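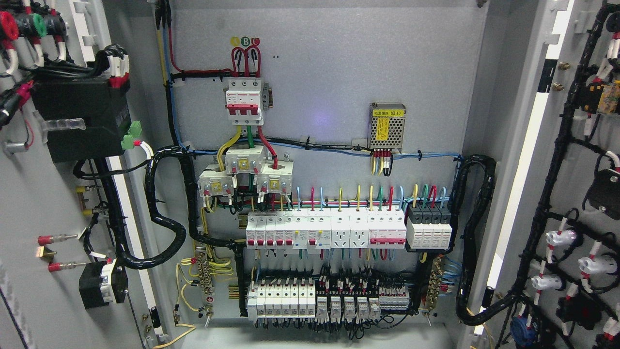 I have never trusted a tidy electrical cabinet. Tidy is what you get on day one, when the sales guy is still answering his phone, and I've opened enough of these things at Donton to know what they look like after a couple of summers. So when Razia Warraich told me the new style of cabinet would cut our fault-finding time in half, I said sure, and asked to see inside with the doors open. I'll give her the color coding. Yellow, green and red drop out of the main breaker into three current transformers, and you can follow each one with a finger without moving anything out of the way. The blue run across the middle is held with black ties. Fine. Black ties get snipped the first time somebody adds a circuit, and then they don't get replaced.

My other gripe is the row of devices in the middle. Breakers, residual current devices, two power sockets and a surge protector, all shoulder to shoulder. It looks great. Where does the next one go? Aldo Barbieri says you plan for that at the start. Aldo has never had to squeeze in a circuit for a vending machine.

The door is where I expected to complain the most, so I'll try to be fair to it.

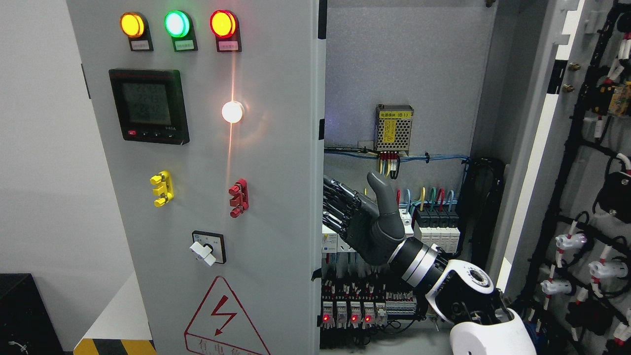
Amber, green and red on top, meter on the left, selector switch underneath.

Three lamps, three small label plates. I like lamps. You can read them from across a room, which I can't say for the touch panel Farooqui tried to sell us in June (263 pages of manual, and I read over 30 of them before I gave up). What I don't like is lamps whose meaning lives only on a tiny plate. Ask five people what amber means and see what you get. Ghazala Orakzai painted the meanings in big letters on the doors at Sirkstead and got told off for it, and I still think she was right.

The meter is a plain screen with real buttons. No app, no login. That's worth more to me than anything in the brochure. 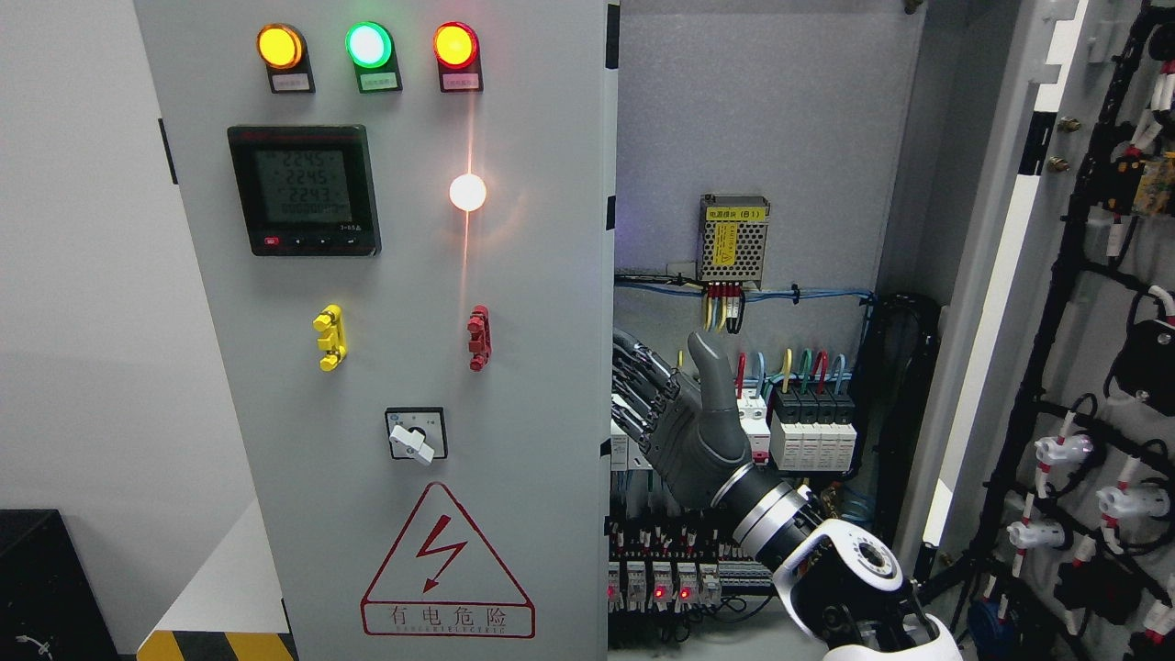 Meter reading 224.5, 224.5 and 224.3, with the warning triangle down below.

Three numbers that close together make me happy for a minute, and then I want to see them on a bad afternoon with everything running. One reading is one reading. I'd want a month of them before I signed anything.

The lightning bolt sign is low on the door. I'd have put it at eye level, where people look before they grab something.

So am I sold? Not yet. Razia wants an answer this week and she's getting a list of questions instead, starting with the spare space.

Filed under: Work, Wiring, Grumbling
Print this post | E-mail this to a friend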